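Robot arm arriving at our bakery's packing table – what changes for the staff?

Posted in: Work and Small Business

I help run the packing side of a bakery in Pravthorpe, going since 1983. From December we'll have a robot arm from a firm called Plattner putting rolls into gift bags for the hotel orders. Six of us work the packing table and I'm really excited, but a couple of the others are worried about hours. Has anyone been through this? What did people end up doing all day? And is it fussy about the kind of bag?

bagsandbaps

We have, and I love it! I'm at Nisto, a small food hall with our own ovens, and we put an arm on the bagging bench last spring. Hours stayed the same for everyone on our team, but the work moved about a lot. I used to bag from six in the morning until my wrists ached. Now I set out the bags, check the bakes, write the cards and talk to customers, and I look after the arm as well – which I never thought I'd say, as I can barely set the oven clock.

Bags matter more than you'd think. Paper ones with cord handles are fine if they stand open properly, so get someone to pull the top wide and tuck the handles back before the arm comes in. Torn lining is a pain. 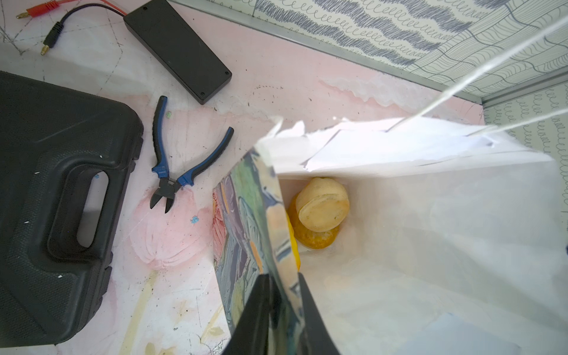 You'll also want a corner for tools and power bits. We keep cutters, a spare battery and the leads within reach, and two of us learned to swap a battery over. Ask Plattner for that training before the arm turns up and get it in writing that it's in paid time. Our first week was slow, I won't pretend otherwise, and we did the Wednesday hotel order by hand. By the second month we were getting 100 bags done before the shop opened and I was having a proper tea break.

Do ask your worried colleagues what they'd like to do more of. One of ours went over to decorating and is brilliant at it.

crumbcatcher

depends on the bakery. ours has been here since 1863 and the building is all slopes, had to level the bench first. check your floor

oldmillend

Different trade (I pack soap at Trolline) but the same sort of arm. Get the hours question answered by your manager before it's switched on, with everybody in the room. Ours left it until after and people fretted for weeks over nothing. Also agree who is allowed to stop it. We said anyone, and that made a big difference to how people felt standing next to it. Good luck, I hope you enjoy it as much as I do – and do post again once it's in!

suds_and_sundries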